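Revista > Casa e Vida > Crónicas

O ano em que aprendi a fazer pão (e a esperar por ele)

Começo por confessar que fui daquelas pessoas que compravam pão de forma, já fatiado, e o guardavam no congelador. A minha avó teria vergonha de mim. Depois mudei-me para uma rua onde havia uma padaria a sério, a Delavska, e estraguei-me para sempre: às seis da manhã o cheiro entrava-me pela janela do quarto e eu ficava ali, de olhos fechados, a negociar comigo mesma se descia já ou se dormia mais um bocadinho. Descia quase sempre.

Foi ao balcão da Delavska que conheci o Vasco Falcão, padeiro de noite e conversador de manhã. Perguntei-lhe se dava para fazer aquilo em casa e ele riu-se, foi lá dentro e voltou com um frasquinho de massa-mãe embrulhado num pano. "Leve, mas olhe que isto é como ter um gato", disse-me. Tinha razão! Come, dorme, faz birra quando está frio e uma pessoa dá por si a mudar os planos do fim de semana por causa dela.

O primeiro pão saiu uma pedra. O segundo também, mas uma pedra com buracos, o que me deixou animadíssima. Eu usava farinha do supermercado, água da torneira e uma pressa enorme, e escrevia tudo num caderno: 600 gramas de farinha, a hora a que amassei, a hora a que desisti. Ainda o tenho, cheio de manchas e de pontos de exclamação.
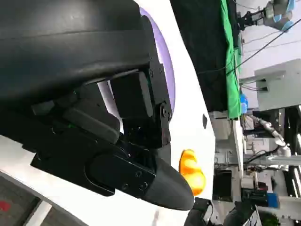

A viragem veio em abril, quando me inscrevi num curso de fim de semana com a Elmarie Venter, uma sul-africana que vive há anos perto de Évora e que faz um pão de centeio escuro de que ainda hoje tenho saudades. A Elmarie fala pouco. Pôs-nos as mãos na massa e mandou-nos calar - a sério, mandou-nos calar - e ficámos ali a dobrar e a esperar, a dobrar e a esperar, enquanto chovia lá fora. Éramos 15 alunos e acho que nunca estive tanto tempo em silêncio com gente acordada.

Aprendi com ela que eu levedava de menos e enfarinhava de mais. Também aprendi a deixar a massa no frigorífico durante a noite, o que mudou a minha vida, porque agora amasso depois do jantar e cozo antes do pequeno-almoço (ou ao almoço, vá, nos domingos preguiçosos).

O pão que faço hoje não é bonito. Abre para o lado errado, às vezes fica com uma barriga, e a côdea do fundo escurece porque o meu forno é velho e teimoso. Mas dura vários dias, dá umas torradas maravilhosas e a minha vizinha de 84 anos já me bate à porta ao sábado com um frasco de doce de figo na mão, como quem não quer a coisa. Trocamos meio pão por meio frasco e ficamos à conversa no patamar.

O Vasco continua a perguntar-me pela massa-mãe. No outro dia levei-lhe uma fatia, com um nervoso que não tinha desde os exames da faculdade. Mastigou devagar, olhou para o miolo contra a luz e disse que lhe faltava sal. Esta semana pus mais um bocadinho e amanhã volto lá.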